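Draltonwood Rolling Stool - Owner's Guide

Section 3: Looking After the Shell and Casters
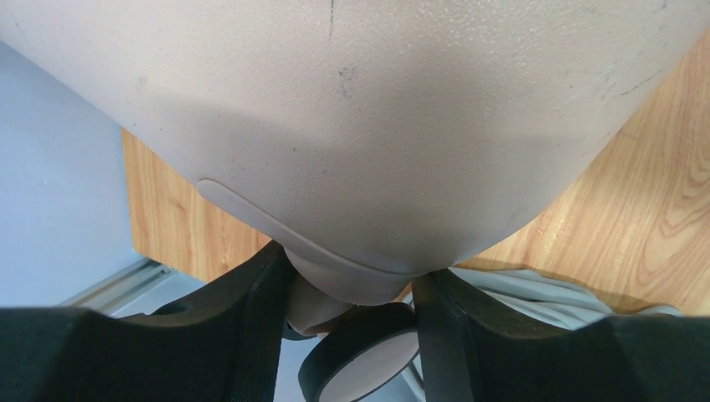
By now your stool is put together and has probably made a few happy laps around the house, so let's talk about keeping it that way. None of this is hard, and most of it can be done in the time it takes the kettle to boil. We suggest going through the steps once a month if the stool gets daily use, or whenever the wheels start to sound grumbly.

What you will need

A soft cloth, a bowl of warm water with a drop or two of dish soap, an old toothbrush, and a pair of tweezers for hair and thread. A folded towel to lay the stool on is nice to have.

Cleaning the shell

1. Take everything off the stool and wipe away loose dust with the dry cloth.

2. Dampen the cloth in the soapy water, wring it out well, and wipe in long, easy strokes. Pale gray plastic shows every little bump against a table leg, and you may find dark scuffs here and there. Most of these are rubbed-off color from shoes or furniture and will lift with patience.

3. For a stubborn mark, put a dab of baking soda on the damp cloth and rub gently in small circles. Try it on the underside first. A true scratch won't wash out, but it does no harm to the stool.

4. Run the toothbrush along any raised ridge, where crumbs like to settle, then wipe with clean water and dry.

CAUTION: Please don't use scouring pads, acetone, or bleach. They will dull the matte finish, and we have no way of bringing it back.

Cleaning the casters

5. Lay the stool on its side on the folded towel. Don't stand it on its edge against a wall - it will roll away from you.

6. Turn each wheel slowly by hand and pull out hair or thread with the tweezers. Look where the wheel meets the neck, too, as that's where most of it winds up.

7. Wipe the black tread with the damp cloth and let it dry fully before it touches a wood floor.

8. If a caster still feels stiff, pull it straight out by the neck, wipe the stem, and press it back in until you hear it click. Give it a small tug to be sure.

NOTE: Replacement casters are sold singly as part 441. Yi-chun Pan at our parts desk is glad to help you order, and it's fine to change just one.

CAUTION: Never stand or kneel on the stool, even for a second to reach a high shelf. Keep small fingers clear of the wheels while it is moving.

Storing the stool is covered in Section 4.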